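# Soft toys: sorting, washing, passing on

Notes for the Saturday talk, Hirndale hall. Slides are Tamara's. Keep to 29 minutes, then questions. 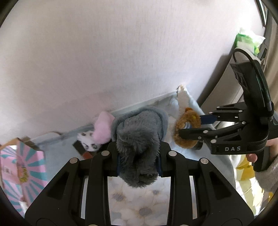
**Opening**

- Say who I am and that I sort toys at the Wallura shop with Rodica Bucur.
- We took in over 600 soft toys last year. Most came in bin bags, mixed with bedding and clothes.
- Ask for hands up: who has a bag of them at home? Wait for the answer.

**Slide 2: sort by surface first**

- People sort by size or by animal. Sort by pile instead.
- Long shaggy pile holds dust and goes in one heap. Short fuzzy pile goes in another.
- Novelty shapes (doughnuts, slippers, hats) go with whichever pile they match. Don't make a heap for them.
- Check the fabric tag before anything else. If the tag has been cut off, treat as hand wash.

**Slide 3: checking**

- Squeeze each one along the seams. Feel for hard bits, batteries, sound boxes.
- Pull gently at eyes and noses. Stitched eyes are fine for babies, glued ones are not.
- Pass round the two from the box (Maite has the box).

**Slide 4: washing**

- Pillowcase, tied at the top. Cool wash, short spin.
- Long pile: brush before it dries fully, then again after. A pet brush will do.
- White toys on their own. Tell the story of the navy sock. Keep it short.
- Drying takes longer than people think. Press the middle with a thumb, and if it feels cold leave it another day.

**Slide 5: what we can't take**

- Of the last 71 we checked, 5 went for rags. Split seams, mostly, and one with a zip that had rusted.
- No toys with a strong smell of smoke. Washing doesn't shift it.
- Ring before bringing more than one bag. In July we have no room at all.

**Questions**

- Ovidiu will ask about freezing for moths. Two days in a sealed bag, then wash.
- Someone always asks about vacuum bags. Fine for short pile, flattens the long stuff.
- Leaflets are on the table by the door. Collect the box from Maite before leaving.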